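Witcombe Stores -- Shop Floor Equipment Group
Minutes of the September meeting

Held in the upstairs room at the Pukow branch, starting at 4:15 p.m.

Present: Hauke Frerichs (chair), the branch managers for Pukow and Harbor Road, the night crew lead, the purchasing manager, the safety officer, and the staff representative. Minutes taken by the purchasing assistant.
Apologies: the finance manager, who sent written comments (see item 5).

1. Minutes of the last meeting

Accepted with one correction. Under "floor scrubbers" the minutes said the Harbor Road machine was out of service. It was the Pukow machine. The Harbor Road machine works but the charger has been moved and needs a sign.

2. Matters arising

The Harbor Road manager has returned the broken label printer. A replacement has been ordered.

The staff representative asked again for the list of tasks the company would consider giving to a machine. Hauke said there was a draft but it was too long to be useful and he would cut it down. The staff representative said a long list would be fine. Hauke agreed to send it as it stands.

3. Can machines do shelf work yet

Hauke reported on his visit to Reinholz, the supplier offering us a trial of its Grondard arm system. He spent most of a day there and asked to see canned goods only, as they are the largest part of our night work and the easiest to explain to other people.

His view is that the simple case is close. A can standing upright on a clear surface, with nothing touching it, can be picked up and put on a shelf at a set height. He watched 18 attempts at this and the can ended up standing on the shelf in all but 3. Two of the failures were cans that tipped when they were let go. In the other the arm stopped short and waited for a person to reset it.

The night crew lead asked how long each one took. Hauke said he had timed several with his watch and the slowest took 60 seconds from start to finish. The night crew lead said that a new starter would have emptied the tray by then. Hauke did not disagree. Reinholz says speed can be raised later, but it gave no figure he was willing to repeat to the group.

There was some discussion of what counts as shelf work. The Pukow manager said that putting a can on a shelf is the small part. The rest is cutting the shrink wrap, getting rid of the cardboard, checking dates, pulling old stock forward, turning labels to the front, and noticing that the shelf tag is wrong. She asked how many of those the system does. Hauke said none at present, though label facing is being worked on.

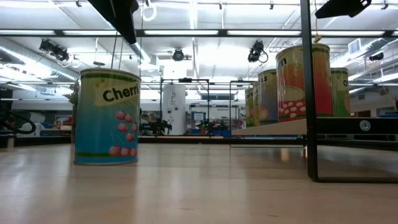 The safety officer wanted to know what happens when the stock on the shelf is not lined up. Customers move things, and fruit ends up in with the beans. Hauke said he had asked the same question. The system can tell one product from another if enough of the label is showing. If a can is turned so that only the side panel faces out, or is standing behind another one, it often has to guess or skip. Reinholz suggested we ask our suppliers to print the product name more than once around the label. The purchasing manager said this would not happen.

Shiny surfaces were also raised. The harbor-side windows at Pukow put a lot of glare on the lower shelves in the afternoon. Reinholz told Hauke that reflections can confuse the cameras and that matte shelf liners help. The Pukow manager said liners had been tried for other reasons and they collect dirt.

The staff representative asked for it to be recorded that the question put to the group was whether a machine can do the work, and that the answer so far is that it can do one step of it, slowly, with a person standing by. Recorded.

Hauke said he accepted that as a fair summary of what he saw but would put it less flatly. He had expected a good deal less. The arm adjusted its grip for cans that had been put down in different places, and no one had marked the table for it. He thinks the group should stay in contact with Reinholz even if there is no trial this year.

4. Other chores

The chair went through the remaining tasks on the draft list.

Floor scrubbing: already done by machine in both branches. No complaints about the result. The machines still get stuck on the mat by the entrance, and someone has to go and free them.

Folding and putting away aprons and towels in the staff room: the Harbor Road manager said her sister-in-law had seen a machine that folds shirts. The purchasing manager looked into one last year and found that every item had to be clipped on by hand. Not taken further.

Washing up in the deli: the dishwasher does the washing. Loading, scraping and stacking are what take the time. The safety officer does not want any arm working near knives or wet floors. Not taken further.

Returning carts: nothing suitable for a sloping lot.

Collecting empty boxes: Hauke thinks this is the task to watch. Boxes are light, they don't break, and it doesn't matter much how they land. The night crew lead agreed it would be the most welcome of the lot, provided the machine can also flatten them. Hauke to ask Reinholz whether it has tried this with ordinary boxes from our own deliveries.

5. Trial offer

Reinholz has offered a trial of one Grondard unit for 18 weeks in the back stockroom at Pukow. It would not be used on the shop floor or when customers are in the building.

The finance manager's written comments were read out. She is against paying for a trial but has no objection to a free one if the power, insurance and staff hours are costed first. She also asked who would be called if it stops in the middle of the night. The night crew lead said he knew who would be called and would like that written into his hours.

The Pukow manager said the stockroom is already tight in the run-up to the holidays and she could not give up the space before the new year. The group agreed that no start date should be offered before then.

Decision: no trial for now. Hauke to go back to Reinholz with our questions on mixed shelves, glare, dented cans and cardboard, and to ask for a second visit. The night crew lead and the staff representative to go with him this time -- travel to be paid by the company. The group will look at the offer again once they have reported.

6. Any other business

The safety officer reminded managers that the step stools are due for inspection. Two of the stools at Harbor Road have no feet and should be thrown out now.

The Pukow manager asked whether the tall cans could be moved down from the top shelf, as shorter staff can't reach the back row. Agreed. Purchasing to send a revised shelf plan to both branches.

The meeting closed at 5:50 p.m. The next meeting will be at Harbor Road, date to be sent by email.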